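Why I Want My Town to Keep Its Potlucks

Tustilton wants to swap the July potluck for food trucks, and I've been grumpy about it ever since the flyer came through my door. I like food trucks! I've stood in line for a taco plenty of times. But a taco you pay for and eat on a curb is lunch, and the potluck is the one evening a year I end up talking to people from the far side of the creek.

The town's argument is money and mess. Last year's supper cost $582 for tables and trash pickup, and 205 people came, so you do the math (it's less than three bucks a head). For that I got two kinds of dumplings, a bean salad I still think about, and a long chat about gutters with a man whose name I never caught.

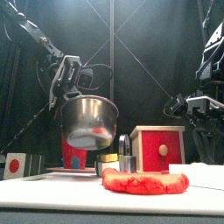 Elaheh Rashti wrote back to my first post on this to say I was being sentimental, and that cooking for a crowd is only fun if you have the time and a decent kitchen. She works evenings and has brought a bag of chips 3 years running, and she says she feels looked at every single time.

Okay, fair. I hadn't thought much about the chips people, and I've probably done some of the looking. But I'd still take a table with nine bags of chips on it over a row of trucks with their generators going. Put out a sign-up sheet that has ice and napkins and paper plates on it, right up there with the casseroles, and let folks pick. My old neighborhood over in Jandach did it that way and the ice people were practically heroes by eight o'clock.

Anyway, I'm bringing the noodle thing again if they'll have it.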